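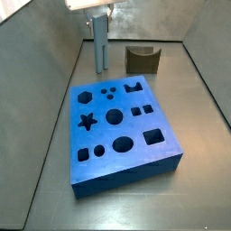
The foam sorter and the arch piece in the gray cell at Werkska. Photo: Werkska

Robot shop wants 2000 tries at a toddler's toy

USTMONT, 2020-07-22. Blue foam block, a bunch of holes, one robot arm. That's most of the setup in the back room at Werkska, where a small crew is spending the summer putting shapes into a child's sorter. Over and over.

The goal is 2000 recorded tries by October. As of this morning they had 507.

Each try gets saved, good or bad, and goes into a pile the learning software will train on later. A person steers the arm from a desk next door, picks up the piece, lines it up with its hole, lets go. Then someone resets the piece in a new spot and off they go again.

"The arch is the one people hate," said Chae-won Kwon, who runs the day shift. "Star is fine once you get used to it. The arch you have to turn, and from the desk you think you've got it turned, and you don't."

The arch hole sits in the far right corner of the block, and the piece is a dark one with a curved scoop out of the top. Kwon's crew moved on to it this week after finishing with the hexagon. Ovals are next, then the big square.

Why a toy? Cheap, said Gun-woo Oh, who wrote the recording software. Also easy to tell if you got it right.

"It's in the hole or it isn't," Oh said. "We did cloth last year and spent half our meetings arguing over what counted as folded."

Missed drops are kept. So are the tries where the piece lands crooked and has to be nudged down with the fingertips. Oh said he wants plenty of those, as long as the operator fixes it without stopping the recording. What gets tossed: tries where the operator quits partway, or where somebody's hand is still in the cell when the recording starts. That second one happened enough in the first week that there is now a sign on the door.

Pace has been a problem. The plan called for two operators per shift and for most of June there was one. Selim Aydoğan, who came over from the Posodberg office to help, said a fresh operator is slow for the first couple days and then gets sloppy around day four, wich is when he starts checking recordings by hand.

"You see the same path every time," Aydoğan said. "Same side, same height. The robot would learn that one path and nothing else. So I go tell them, come in from the left for a while."

Operators now get a card before every batch telling them where to set the piece down and which way to face it. Not popular, Aydoğan admits. Batches are shorter than they used to be, with a break after each.

Werkska has been in the old printing building on the canal side since 2006 and mostly does packing lines. The sorter work is paid for in-house. Yoon-hee Heo, who manages the lab, would not give a cost but said the foam block was the smallest part of it by a long way.

First training run is set for when the count hits the halfway mark. Heo said she isnt expecting much from it. Mostly they want to find out which shapes need more tries and which can be dropped from the schedule.

The company is still looking for two evening operators through the end of the project. No robot experience needed, training is paid. Ask for Kwon at the front desk.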